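Sobre a Jemell

A Jemell presta serviços de triagem, dobragem e acondicionamento de vestuário em malha e tecido plano. A atividade começou em 2000, no armazém de Gonatstead, que continua a ser a sede. A unidade de Kurkeo recebe as devoluções de lojas.

Cada peça é estendida sobre uma mesa branca e lisa, dobrada no sentido do comprimento até formar uma faixa estreita e depois fechada na transversal. O bordo inferior deve ficar reto e as camadas, alinhadas.

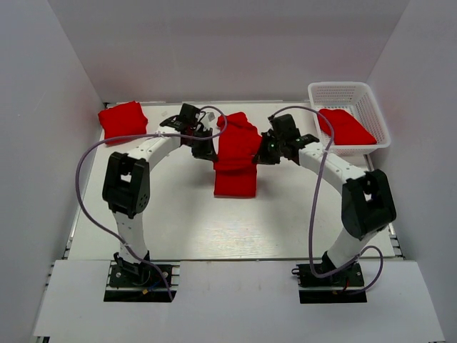
A largura final depende da embalagem do cliente. Trabalhamos com 4 formatos de dobra normalizados, descritos no caderno técnico Ban, revisto em julho. O caderno abrange 831 referências, quase todas de vestuário de adulto. Artigos com fecho metálico ou forro solto seguem um procedimento próprio.

As encomendas são expedidas em caixas de 13 peças, separadas por cor e tamanho. Pedidos de orçamento: indicar composição do tecido, gramagem e formato de dobra pretendido.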